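Home | Projects | Reports | People | Contact

Gathering Sorting Examples for a One-Armed Robot: Student Project Report

2020-04-09
By the Pimik project group 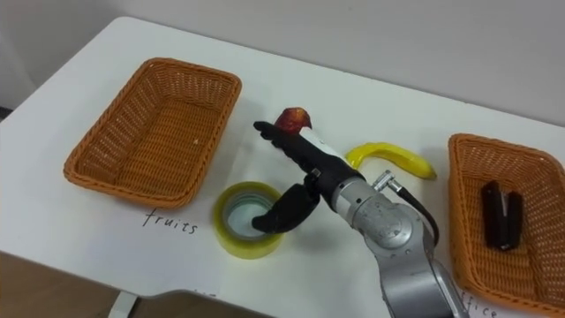 Figure 1. The arm at the sorting table, with the "fruits" basket on the left and the second basket on the right.

1. Aim

The Pimik project set out to collect examples of a simple sorting job, so that a learning system could later be trained to do it without a person at the controls. The job is to pick up objects from a table and put each one in the correct basket. There are two baskets, one for fruit and one for office supplies. We did not try to build a better arm or a better hand. Our part of the work was the examples: how to record them, how to check them and how to store them so that the next group can use them.

2. Set-up

The table is white and stands against a white wall. The two woven baskets are the same style, so the system cannot tell them apart by shape or colour and has to use either the position or the writing. We wrote the labels straight onto the table top, after paper labels kept sliding about in our first tests.

The arm comes in from the front edge of the table and carries a black hand. The objects at hand in Figure 1 are an apple, a plastic banana, a roll of clear packing tape and a stapler, with the stapler in the right-hand basket. The tape was the hardest of these for us. It is low and has a hole through the middle, and our operators did not agree on the best way to pick it up. Some put the thumb through the hole and others gripped the outside edge. We kept both kinds of example and marked which was which.

3. Method

Four of us took turns as operator. The operator moved the arm with the Pamisero hand controller while a second person laid out the objects and kept the log. Each example began with the objects placed on the table and ended when the last one was in a basket or when the operator called a stop. We changed the starting positions between examples, using a sheet of layouts drawn up beforehand.

Each recording holds the camera view, the joint positions of the arm and the finger commands. The Weltinum recorder writes these with a shared clock. In the first sessions the camera and the joint data were out of step, and we had to throw those recordings away. After that the log keeper checked one short recording at the start of every session.

The log has one line for each example: operator, layout number, objects used, result, and a free comment. The comments proved more useful than we had planned for. Entries such as "banana rolled" or "thumb caught the tape" let us find certain kinds of failure without watching everything again.

4. Results

We recorded 658 examples over 21 sessions. Of these, 64 were rejected during checking, leaving 594 for the final set. Most rejections were for missing camera data or for an operator stopping early with nothing picked up. Examples where an object was dropped and then picked up again were kept — we think a learning system should see how a mistake is put right.

The operators had clearly different habits. One always did the fruit first and then the office supplies. Another took whatever was nearest to the hand. This may matter in training, as the order could be learned along with the sorting. The operator is recorded as a number in every file, so the set can be split up if needed.

5. Problems

The arm often hides part of the table from the camera, including parts of the labels. A system that depends on reading the words would sometimes have to work from half of one. We thought about moving the camera higher but by then too many examples had been recorded with the old view, and we did not want two kinds of view in a set of this size.

The baskets also moved when they were knocked. At first we put them back by eye. Later we stopped correcting small shifts and only noted the large ones in the log.

Tiredness was a real limit. The logs show more drops towards the end of long sessions, so we cut the sessions shorter and swapped operators more often.

6. Further work

The set will be passed to the Pfister group in May for the first training runs. We suggest that they begin with the fruit only and add the office supplies afterwards. We would also like to see a batch recorded with the two baskets swapped over. All our examples have fruit on the left, and a system trained on them could simply learn left and right — the labels would then play no part.

The log sheets and the layout drawings are stored with the recordings.

Contact the project group | © 2020 Pimik project | Back to top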